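Winville Robotics Club – Members Board
Sim team > Week 6 cube task, grasp keeps missing

gearslip16
ok so cube task. seed 101. arm goes down, fingers end up beside the cube, then it closes on nothing and lifts. passes maybe one run in ten. I've changed the approach height twice, no difference. anyone else on the Drorov scene or is everybody still doing the plain table one

mossy_q
on Drorov too. what's your pregrasp offset set to

gearslip16
whatever was in the starter file. didnt touch it

mossy_q
ok well that could be it. starter file was written for the old gripper

gearslip16
grabbed this at the bottom of the descent, before the close command

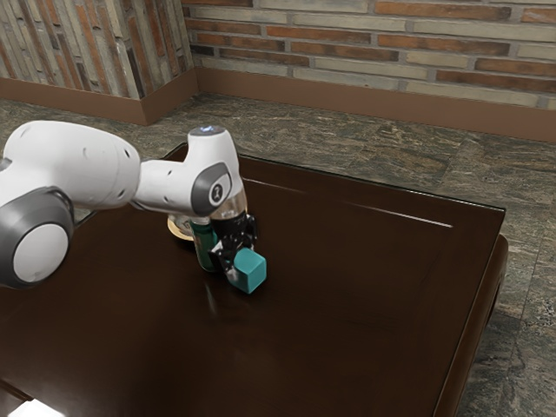
Seed 101, gripper down next to the teal cube

tinplate
thats a sideways offset, not height. you could change height all night. check your tool frame, I bet it's rotated

mossy_q
disagree. if the frame was rotated he'd miss on the plain table too. gearslip do you miss on the plain table?

gearslip16
no, plain table is fine. 16 out of 16

tinplate
plain table always spawns the cube at the same yaw tho. so you'd never see it

mossy_q
hm. ok fair. still think its the bottle. green bottle is right behind the gripper, planner could be shoving the whole path over to stay clear of it

kettle_udeo
take the bottle out and run it again?? 2 minute test

gearslip16
can't, Chaudhary rules say scene stays as is for scoring

kettle_udeo
for SCORING. you can delete whatever you want while debugging

gearslip16
oh. ok one sec

gearslip16
bottle gone, same seed. still misses, same side

tinplate
:)

mossy_q
fine. one seed doesnt prove much but fine

tinplate
print the cube pose and the grasp target in the same frame, put them next to each other. if x and y look swapped there you go

gearslip16
yeah they're swapped. I was reading the pose in world and sending it in base. on the plain table the two line up so it never mattered

kettle_udeo
I did the exact same thing in April lol. Udeo branch has a helper for it, to_base() in utils. use that, dont write your own

mossy_q
I'd write your own at least once. the helper hides the rotation and then you get stuck again on the stacking task

kettle_udeo
he has until 6 tonight, he can learn rotations tomorow

gearslip16
using the helper for now. will post pass rate when the batch finishes – putting the bottle back first

tinplate
run more than one seed this time pls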